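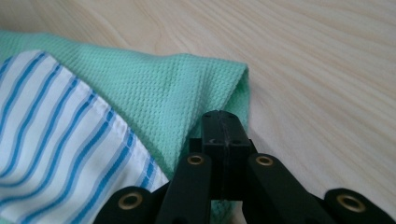

Swimming round-up: the lido is back!

What a start to the season. When the gates opened in May there was a queue past the bike racks, and by the end of the first week we'd had 356 swimmers through the turnstile, which beats last year's opening by a mile (and last year had the better weather, too). The water at Plovholm Lido was bracing to put it kindly. Plenty of you went in anyway, and plenty of you went straight back in after your tea.

The early session has been the real joy. It runs from the moment the cover comes off until 8, and if you haven't tried it yet, please do — the light comes in low over the hedge, the deep end goes a sort of bottle green and for ten minutes you can't hear the ring road at all. Slow swimmers keep to the left-hand lane, everyone else sorts themselves out. Bring a warm hat for afterwards. I know it's summer. Bring one.

Our sponsored lengths have gone brilliantly as well. Between us we've swum 3,699 so far, all towards relining the paddling pool, and the total on the board by the kiosk goes up every evening. A special cheer for the Jella Street juniors, who did 40 in one go in a relay with an awful lot of shrieking. You can still join in: pick up a card at the desk, get your lengths signed off by whoever is on the poolside and hand it in when it's full.

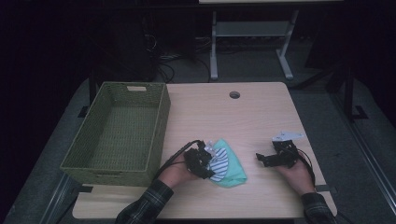 Fatima Ogunleye wrote to ask whether we could have a second early session later in the week, as she can only manage the one at present and is always sorry when it's over. She also wondered if the backstroke flags might go up before the public swim, having met the wall with her head twice now.

Yes to the flags, starting straight away (ouch!). The extra session depends on finding lifeguard cover, but two people have already said they're keen to do the training, so I'm hopeful.

A few other bits. The changing room showers on the far side are properly hot again after the new boiler part went in. Lost goggles are in the tub at the desk, and there are enough of them to kit out a small navy, so come and have a rummage. The long-distance swim is on 4th August, with places for first-timers and no time limit whatsoever. Breaststroke is fine, and so is stopping for a chat at the shallow end. Names on the sheet by the kiosk, please, in pen.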